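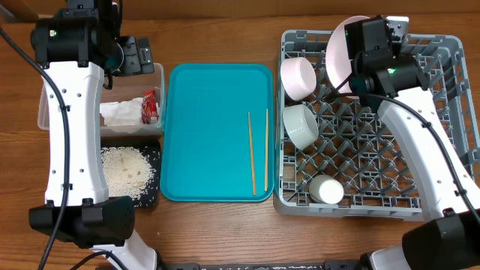
Séance 3 – Défauts, arrêts et quasi-accidents en manipulation à deux bras

Support de cours, module Robotique de service. À relire avant le TP de novembre.

Bon, on reprend où on s'était arrêtés. La dernière fois j'avais promis de vous raconter la panne de la cellule vaisselle, celle que nous appelons Frade entre nous (c'est le nom du projet, ne cherchez pas l'acronyme, il n'y en a pas). Je préfère partir d'un cas vécu, avec ses erreurs bêtes, dont deux sont de moi.

1. Le montage

Deux bras côte à côte sur la même table, une pince chacun, un égouttoir à droite, un plateau au centre, des bacs à gauche. La tâche est banale : le bras droit s'occupe de la vaisselle dans l'égouttoir, le gauche trie ce qui se trouve de son côté, et les deux se partagent le plateau. Notez tout de suite ce mot, « partagent », on va y revenir pendant une heure !

Le séquencement est fait par Clolance, notre superviseur maison. Il distribue les actions, surveille les couples et peut demander un arrêt contrôlé. L'arrêt d'urgence, lui, est câblé à part et ne passe pas par Clolance. Si vous ne retenez qu'une ligne de ce paragraphe, prenez celle-là.

2. Ce qui s'est passé

Un matin, vers la fin d'une longue série, le bras droit a saisi une assiette posée sur la tranche et s'est mis à la lever. À l'essai 245, l'assiette est restée coincée entre deux picots. Le couple au poignet a grimpé, le superviseur l'a vu, il a demandé l'arrêt contrôlé... et le bras a continué à tirer pendant 964 millisecondes. Presque une seconde, pour une commande censée être prise en compte en moins de 87 ms. L'assiette s'est libérée d'un coup et a fini par terre. Personne n'a été touché, mais l'étudiant le plus proche avait la main au-dessus de la table deux minutes plus tôt, pour remettre une baguette droite. C'est pour ça que je range l'affaire dans les quasi-accidents.

Mon premier réflexe (mauvais) : accuser la pince. J'ai perdu une après-midi entière à refaire son étalonnage. Elle allait très bien.

3. La recherche de cause

On a rejoué le journal ligne par ligne. Je vous remets les points dans l'ordre où on les a trouvés, qui n'est pas l'ordre logique :

– La demande d'arrêt part à l'heure. Elle est horodatée, pas de doute.
– Elle attend dans une file derrière des messages du bras gauche, qui réclamait l'accès au plateau en boucle.
– Cette file est la même pour les demandes ordinaires et pour les arrêts. Première erreur, et elle est de moi.
– Le bras gauche répétait sa demande parce que le plateau était marqué « occupé » depuis l'essai précédent. Le verrou n'avait pas été rendu après une saisie ratée.
– Le seuil de couple avait été relevé pour éviter des arrêts intempestifs. Deuxième erreur, encore moi, et je ne l'avais même pas notée dans le cahier.

Vous voyez l'enchaînement : un verrou oublié à gauche, une assiette coincée à droite. Les deux bras ne se sont jamais touchés et pourtant l'un a retardé l'arrêt de l'autre. Quand vous ferez votre analyse, ne vous limitez pas au bras qui a cassé quelque chose.

4. Et les câbles ?

On m'a posé la question à chaque fois que j'ai présenté ce cas, alors voilà. Le câble d'un bras court le long du segment, maintenu par des colliers. Un collier qui glisse, c'est une boucle qui peut accrocher un bord de bac ou le bras voisin. Nous avons vérifié, rien à signaler ce jour-là. La vérification reste dans votre liste de départ, bras consignés, et on ne la saute pas sous prétexte que la veille tout allait bien.

5. Ce qu'on a changé

Les arrêts ont maintenant leur propre canal. Le verrou du plateau expire tout seul, et son expiration met les deux bras en attente – elle ne donne surtout pas le droit d'entrer à celui qui patiente. Le seuil de couple est revenu à sa valeur d'origine, quitte à supporter quelques arrêts agaçants. Enfin, plus de main dans la cellule sans consignation, même pour une baguette de travers.

6. Pour le TP

Vous travaillerez sur le journal brut, dans le dossier Dranix. Reconstituez la chronologie sur une seule échelle de temps, les deux bras ensemble, puis proposez un essai qui aurait révélé la file commune avant la panne. Deux pages, pas plus ! Pensez à garder les horodatages d'origine, j'ai déjà reçu des copies où tout était arrondi à la seconde et où le retard avait disparu.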